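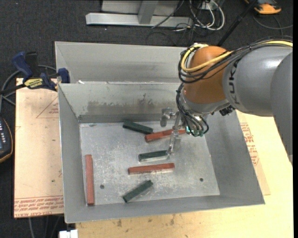

The front bin with the green and red blocks, arm coming in from the right.

From: Khải Võ
To: workshop list
Subject: Re: Bin floor and the block by the left wall

Hello Wycliffe, hello all,

Thank you for the quick answer. I put your message here again so the others can follow.

Wycliffe Odera wrote:
> Khải, before you change anything in the planner, please tell us three
> things. Is the bin fixed or does it only stand on the plywood? Which
> block fails, always the same one or a different one each time? And do
> you still move at the speed we set in November? When I did the Nikau
> build I lost many evenings in the software, and the fault was a bin
> which moved 3 mm each time the finger touched the wall.
>
> Also, I would take the holes in the floor seriously. My detection
> liked holes very much.

I answer in your order.

The bin stands on the table, with acrylic sheet on the left and another strip of board coming out from under it on the right. The sheet still has its protective paper on, please leave it so, I want to use it for the guard later. There is one bar clamp at the upper left, with the jaw pad at the edge of the bin. I believed one clamp was enough. After your message I pushed the right side by hand and it turned a little, so I was wrong. I will add a second clamp on that side, but the wrist needs space there, and I must first check how low the black connectors come when the arm goes to the far corner.

The block which fails is nearly always the one lying along the left wall. You can see in the picture how it stands apart from the others, almost parallel to the wall. The long finger wants to go down between the block and the wall, and the wall is sloping, so the finger touches metal before it reaches the floor. The blocks in the middle are fine. In the last run of 80 picks I had very few problems there, also when a red and a green one were lying close together.

For the holes: Dương's mask for the floor is in the code now, and I see no false picks on them anymore. The scratches are a bigger trouble for me. In the evening, with the lamp on, the detection sometimes takes a scuff as the end of a block. Does anybody have experience with matte paint inside a sheet-metal bin? I am afraid the finger will scratch it off in one week.

The speed is the same as in November. I did not touch it.

My plan is now this:

Second clamp first, then the same 80 picks again with no change in the software. After that I try to turn the gripper for blocks close to a wall, so that both fingers go down at the ends – if the opening is wide enough for the long side, which I doubt. The other idea is to push the block away from the wall with the closed fingers and then pick it. Stuvix has a push move in the old branch, but I could not make it run with our controller. If somebody still has the working version, please send it to me or put it in the Standelden folder.

One more request. The yellow cable makes a loop around the orange wrist, and I would like to tie it better before we do longer runs. Who has the wide hook-and-loop straps? They were in the drawer under the drill press.

I am in the workshop tomorrow from 4 p.m.

Best regards,
Khải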